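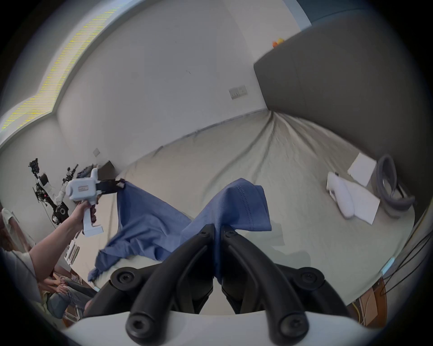 A light blue cloth is lifted from a bed made up with a pale cream sheet.

Solberg linen library to move into former Gridero store

The Solberg linen library will move to larger rooms in November, taking over the ground floor of the former Gridero furniture store on Lerkska Street. The service lends sheets, blankets, towels and table linen to households in Solberg and Istau, and has outgrown the two rooms it rents behind the Istau bus depot.

The library holds 660 sets of bed linen, along with loose items that are lent singly. Demand rose over the past year, mainly from people furnishing a first apartment and from families with guests staying for a few weeks. During the summer, 93 households were on the waiting list for a double set. The list has since been cut to 15.

The new space has room for a folding area with two beds and a long table. In the present rooms, returned linen is folded on top of the storage chests, and large pieces have to be taken into the hallway to be opened out. Staff check each item on its return for tears, stains and weak seams before it goes back on the shelf. Hems get the closest look. A hem that has started to come undone can usually be restitched the same day, while a long tear means the item is taken out of lending and cut down for pillowcases or cleaning cloths.

Folding is done by size. Single sheets are folded in thirds and then in half, and doubles are folded in quarters first so that both fit the same shelf. Fitted sheets are stored separately, with the corners tucked into one another. The library plans to keep this system after the move, but will add colored tags at the shelf edge so borrowers can find a size without opening a stack.

Opening hours will change as well. The library now closes at 4 p.m., which has drawn complaints from borrowers who work in the daytime. In the new building it will stay open until 7 p.m. on two evenings a week. Returns can be left at any hour in a hatch beside the side door, as long as they are bagged and carry the borrower's card number.

Borrowing remains free for up to four weeks. Items should be washed before they are returned, and no fabric softener should be used on towels. Borrowers without a washing machine may return things unwashed for a small charge. Wool blankets should always come back unwashed, and no charge is made for them.

The Gridero store closed two years ago and the ground floor has been used for storage. Work on the rooms includes new lighting, a utility sink and shelves along the back wall. The budget for the shelves is $2000, paid from the library's own savings. Heating in the building was replaced before the store closed and will not need work.

Lending will stop for one week during the move. Anything due back in that week will be renewed without a request, and borrowers do not need to call. Donations of bedding will be paused for the same period. When they resume, the library is asking for double sheets and plain duvet covers in particular. It has enough single sheets, and it does not accept pillows, mattress pads or electric blankets.

The Istau rooms will be given up at the end of the month. A return box will stay at the bus depot for Istau borrowers and will be emptied each morning at 9 a.m.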